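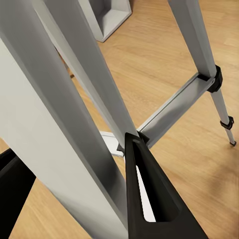
Fig. 1. Three legs of a stand meeting at one junction, light oak floor.

Interior Materials, week 6 -- wood floors, moisture and finish
Notes by R. Prydderch, typed up fast, check against the reading

Wood moves. Mostly across the grain, hardly at all along it. So wide boards = wider gaps in winter. Oak is middling, beech worse.

Acclimation: boards in the room before laying, heating on as it would be in normal use. Garage doesn't count. Test the subfloor too, not only the boards!! Write both readings down.

Expansion gap at every wall, also pipes and door frames. Baseboard covers it. Do not fill it with caulk (see Wandstead job, April -- the floor lifted along the whole hallway, up to 50 boards came out).

Point loads. Narrow feet on furniture or stands press a small area hard. Same weight on a wide foot, less pressure. Felt pads, and change them when gritty, grit scratches worse than no pad.

Finishes
Oil -- soaks in, easy to patch, needs redoing
Lacquer -- sits on top, tougher, but a deep scratch means sanding teh whole board or more
Hardwax oil -- between the two

Light oak yellows under some oil finishes. Always do a sample on an offcut from the same batch and leave it by a window.

Sanding: coarse to fine, don't skip grits. Vacuum inbetween. Edges last.

Reading: Penry handout, section on subfloors. Skip the bit on parquet, we do that with Arwel Hughes next time.

Homework -- the Clerico apartment plan, room 13. Mark board direction, gaps, thresholds. One page. Due May 18, 2020, paper copy or email is fine.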